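Chapter 7
Grasp Selection in Clutter

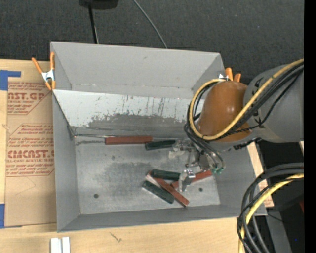 The planners in Chapter 6 were given a single target pose and a free approach to it. Bin picking removes both conditions. The parts touch, overlap and lean on one another, and the walls of the bin rule out many of the approach directions that an open table would allow. The planner must decide which part to take, where to close the fingers, and how to bring the wrist down to that place without a collision. The three decisions depend on one another, and most of this chapter deals with the order in which software should make them.

We use long parts of rectangular cross section as the working case. A stick has a simple shape, but it is an awkward object for a grasp planner. Its pose estimate is usually good across the narrow axis and poor along the length, where a neighbor lying on top can hide one end. Two sticks of the same color that cross at a shallow angle may come back from segmentation as one region. A stick lying along the base of a sloped wall leaves no room for the outer finger when the gripper comes straight down. Each of these conditions produces a different kind of failure, and a single confidence score hides the difference.

7.1 The selection loop

The planner developed here is called Fenent. It runs one pass per pick and keeps no model of the pile between passes, apart from a short list of grasps that failed. A pass has four stages:

Segment the bin contents and fit a box to each region.
Sample candidate grasps on each box, up to a limit of 100 per region.
Reject candidates that are out of reach or in collision.
Rank the candidates that remain and send the first to the controller.

The collision stage takes most of the computing time. The bin is modeled as five planes with a safety margin, and the rim is handled separately. Clamps, fixtures and anything else that rises above the rim must be entered by hand as keep-out volumes. Cables on the arm are harder – they move with the wrist, and their shape at a given joint position is not repeatable. Fenent wraps the wrist and its cables in one oversized capsule. This throws away some valid grasps near the walls, a cost we return to in Section 7.4.

7.2 Why the top part is not always first

A common rule is to pick the highest region. The rule is cheap, and it fails when the highest point belongs to a stick whose center is buried. Lifting such a part drags its neighbors, and the next pass starts from a pile that has shifted. Fenent builds an occlusion graph instead. Each region is a node, and a directed edge from A to B means that A rests on B. Only nodes with no incoming edges are eligible. Cycles can occur when the depth data are noisy, and the planner breaks them by dropping the edge with the smallest height difference.

The Camness log set, used in the exercises, holds 437 recorded passes with the graph saved at each one. Readers should load it before starting Section 7.3 and confirm that the viewer draws edges in the direction defined above.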